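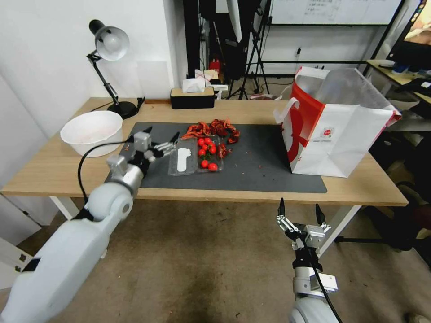 リストウ菜園教室について

家庭菜園の本を三冊買うと、ミニトマトの水やりについて三通りの答えが載っています。毎朝たっぷり。土の表面が乾いてから。葉がしおれかけるまで待つ。どれも断言口調で、どれも理由は一行か、ありません。リストウ菜園教室は、この三冊を机に並べて「で、どれなんですか」と聞きたくなる人のための、小さな教室です。

ベランダや庭先、貸し農園で野菜を育てる大人を対象に、座学と実習を行っています。農家を養成する学校ではありませんし、自給自足の暮らしをすすめる団体でもありません。野菜を育てると心が豊かになる、という文句もこのページには書かないことにしました。なる人もいるでしょうし、アブラムシを見て気持ちが沈む人もいます。私たちは両方にお会いしてきました。

はじまり

教室を開いたのはエヴェラルド・フィゲイレードです。もとは園芸資材の卸で営業をしていました。売る側にいたので、袋の裏に書いてある「生育を助ける」「土が元気になる」という言葉がどのくらい幅のある表現か、よく知っています。本人によれば、売り場の担当者に「これは何に効くんですか」と聞かれ、袋の文句をそのまま読み上げて帰ってきた日が、仕事を辞めるきっかけだったそうです。

最初の教室は、貸し農園の休憩小屋で開いた読書会のようなものでした。古い園芸書と新しい園芸書を持ち寄り、同じ野菜の項目を読み比べます。三回目の集まりで、ミニトマトのわき芽をいつまで摘むかという話がまとまらず、では植えて比べようということになりました。結果はどうだったかとよく聞かれるのですが、途中で台風が来て支柱ごと倒れたので、わかりません。この「わかりません」を、当教室では今もそのまま教えています。

教室名の「リストウ」は、その貸し農園の区画についていた呼び名です。由来を説明できる人が見つからず、調べた範囲では記録もありませんでした。もっともらしい由来をつける案も出ましたが、やめておきました。

教えていること

授業は、座学が40分、そのあとに実習という組み立てです。座学がこれより長くなると、話しているほうが余計なことを言いはじめます。定員は18名で、増やす予定はありません。

中心になるのは、通年の「ムッサ基礎講座」です。土、水、肥料、病害虫、収穫と保存という、ごくありふれた順番で進みます。変わったところがあるとすれば、毎回の最初に、その日の題材についてよく言われていることを黒板に書き出す時間でしょうか。たとえば収穫の回なら、こういったものが並びます。

トマトはヘタがぴんとしているものが新しい。
赤くなってから採ったほうが甘い。
冷蔵庫に入れると味が落ちる。
水を切ると甘くなる。
朝に採るのがいちばんよい。

書き出したら、ひとつずつ、何を根拠に言われているのかを確かめていきます。条件つきで正しいもの、品種によるもの、言い方が大げさなもの、調べても出どころに行き着かないものに分かれていきます。たとえば「水を切ると甘くなる」は、水を控えると糖度が上がりやすい一方で実は小さくなりがちで、やりすぎれば株が弱ります。鉢で育てている初心者がこの一文だけを覚えて帰ると、たいてい困ったことになります。ですからこの項目には時間をかけます。

実習では、苗の植えつけ、支柱立て、誘引、わき芽かき、追肥、収穫、片づけまで、地味な作業をひととおりやります。片づけの回は出席率が低いのですが、省くつもりはありません。枯れた株を抜いて根を見ると、シーズン中に何を間違えていたのかを考える材料が手に入ります。

教材について

教科書は自前で作っています。51ページの冊子で、写真は少なく、余白は多めです。余白は受講生が自分の記録を書くための場所で、こちらの書いたことと違う結果が出たら、線を引いて直してもらってかまいません。前の年の受講生が直した箇所は、確かめたうえで次の版に反映しています。著者としては複雑な気持ちになる作業です。

年に数回、会報「フレーテル」を出しています。受講生の失敗の報告が主な内容です。成功した話は本人が黙っていても広まりますから、こちらで紙を割く必要を感じません。過去に載せたものには、発芽しなかったニンジンについての長い考察、コンポストの臭いをめぐる隣家との話し合いの経過、家じゅうの窓辺を使った苗づくりの撤退記などがあります。

実習畑「カクベリ」のこと

教室の裏手にある畑を、カクベリと呼んでいます。日当たりは良いとは言えません。西側に隣の建物があり、夏の午後は早く陰ります。土は粘土質で、雨のあとは靴が重くなります。見学の方から「もっと条件のいい場所に移らないのですか」と尋ねられることがありますが、受講生のベランダや庭も、だいたいどこかに難があります。条件の整った畑で覚えた手順を、条件の整わない家に持ち帰っても、話が合いません。

カクベリには比較用の区画を設けています。同じ品種を植え、片方だけに何かをする、という素朴なやり方です。コーヒーかすを混ぜた区画、卵の殻を撒いた区画、毎日声をかけた区画もかつてありました。声をかけた区画については、担当した人が水やりも熱心になってしまい、比較として成り立ちませんでした。これも教科書に載せてあります。

お断りしておくと、私たちのやっていることは研究とは呼べません。株の数が足りませんし、天気は毎年違います。ですから「当教室の実験で証明された」という言い方は、授業でも会報でも使わない決まりです。うちの畑ではこうだった、というところまでしか言えません。

資材とおつきあいの方針

教室では資材も苗も販売していません。特定の商品をすすめることもしません。メーカーから試供品をいただくことがありますが、使った結果をそのまま会報に載せてもよいという了解がある場合だけ受け取っています。この条件をお伝えすると、話はだいたいそこで終わります。

有機栽培か化学肥料か、という質問をよくいただきます。教室としての立場はありません。どちらも扱い、どちらの失敗も見てきました。「自然だから安全」という説明も「科学的だから安心」という説明も、それだけでは中身がないと考えています。農薬については、ラベルの読み方に一回分の授業をあてています。使う人にも使わない人にも受けていただく回で、あまり人気はありません。

「無農薬なら洗わずに食べられる」と信じている方には、早めに考えを改めていただきます。畑には虫も鳥も猫も来ます。

向いている方、向いていない方

すぐに答えがほしい方には、あまり向いていません。質問に「条件によります」と返す回数が多く、以前のアンケートには「結局どうすればいいのか最後まで言わない」というご意見がありました。ごもっともだと思います。今は、条件を並べたあとに「迷ったらまずこれ」を一つ言うようにしました。それでも歯切れは悪いほうです。

収穫量を期待される方にも、先に申し上げておきます。苗、土、支柱、鉢をそろえ、通う時間まで勘定に入れると、ミニトマトは店で買ったほうが安く済みます。計算の仕方によっては逆になるという記事も読みましたが、その計算には鉢代が入っていませんでした。節約が目的なら、受講料をそのまま野菜に使うほうが確実です。

一方で、説明を鵜呑みにするのが苦手な方、一度枯らして理由が知りたい方、同じことを二年続けて試してみる気のある方とは、気が合うと思います。経験は問いません。長く育ててこられた方ほど、ご自分のやり方の根拠を聞かれて黙りこむことがあり、その沈黙から授業が面白くなることも多いのです。

講師

基礎講座はフィゲイレードが担当しています。農学の学位は持っていません。経歴を立派に見せる書き方をいくつか提案されたこともありますが、学位がないことを知ったうえで申し込んでいただくほうが、あとが楽です。病害虫の回と土壌の回には、それぞれ専門の方に外から来ていただきます。お願いするときの条件は、わからないことをわからないと言ってくださること、その一点です。

よくいただくお問い合わせ

見学はできますか。
できます。実習の日にお越しください。雨の日は座学だけになることがあります。

子どもと一緒に参加できますか。
基礎講座は大人向けです。春の植えつけの回だけは、お子さんの同席を歓迎しています。食育の効果についてはお約束できません。自分で育てたトマトなら食べるようになる、という話は私たちもよく耳にしますが、育てたうえで断固として食べなかったお子さんも知っています。

ベランダしかありません。
受講生の多くがそうです。大きめの鉢がひとつ置ければ足ります。ミニトマトには容量40リットルの鉢を使って授業をしていますが、それより小さい鉢で育てている方もいます。水やりの回数が増えるだけだと言う人と、それが大変なのだと言う人がいます。

修了証は出ますか。
出ません。書き込みだらけの教科書が手元に残ります。

途中でやめられますか。
やめられます。残りの回数分の受講料はお返しします。理由は伺いますが、引き止めはしません。

家で育てている株の写真を送れば、診断してもらえますか。
お断りしています。葉が黄色いという写真から考えられる原因は多すぎて、当てずっぽうになります。葉を持ってきていただければ、もう少しましな当てずっぽうができます。

お申し込みについて

春からの基礎講座の受付を始めました。お申し込みは、受付窓口に直接お越しいただくか、所定の用紙を郵送してください。用紙には、これまでに枯らしたことのある野菜を書く欄があります。空欄でも選考には影響しません。定員を超えたときは抽選とし、外れた方には次の期のご案内を先にお送りします。

このページの内容は2026年1月21日に見直しました。書いてあることと実際の授業が食い違っていたら、教室までお知らせください。確かめて、こちらが間違っていれば直します。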